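Caring for Stone Countertops and Tabletops
Kitchen and Workshop Notes, Trollstead Home Pages
Crescencio Carrillo
Updated 22 March 2018

Marble and limestone are calcite. Acid dissolves calcite, so lemon juice, vinegar, wine and most bathroom cleaners leave a dull spot called an etch. An etch is missing material and cannot be wiped off. Granite resists acid but still takes in oil.

Identify the surface before buying any product. Put a drop of vinegar on a hidden spot, such as the underside of an overhang, and watch it for 4 minutes. Fizzing means calcite. Laminate and porcelain printed with a marble pattern will not react and need no sealer.

For daily cleaning, mix one teaspoon of plain dish soap into 500 ml of warm water. Wipe with a damp cotton cloth, rinse with clean water, then dry. Soap left on the surface builds up a gray film that is often mistaken for wear.
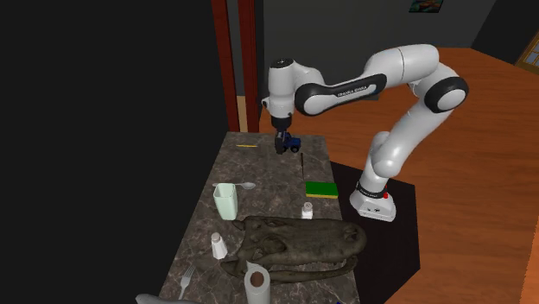 Grit does more damage than weight. Sand under a bowl or a toy wheel will scratch polished marble, which is softer than quartz dust. Put felt pads under anything that gets moved often, and replace them when they flatten – mine last one winter, November to spring.

Oil stains come out with a poultice. Stir baking soda and water to the thickness of peanut butter, spread it a quarter inch deep, and tape plastic wrap over it. Leave it overnight, remove the wrap, and let the paste dry fully before lifting it with a plastic scraper. Old stains may need a second round.

Light etches on honed stone can be evened out with 500 grit wet paper, used wet and with light pressure. Do not try this on a polished finish. The sanded patch will stay matte until it is repolished.

Sealer slows staining. It does nothing against acid. Apply it at room temperature (73 °F is fine), wait the time given on the label, and buff off all excess. Dried sealer leaves streaks – a little fresh sealer on a cloth will usually soften them enough to wipe away.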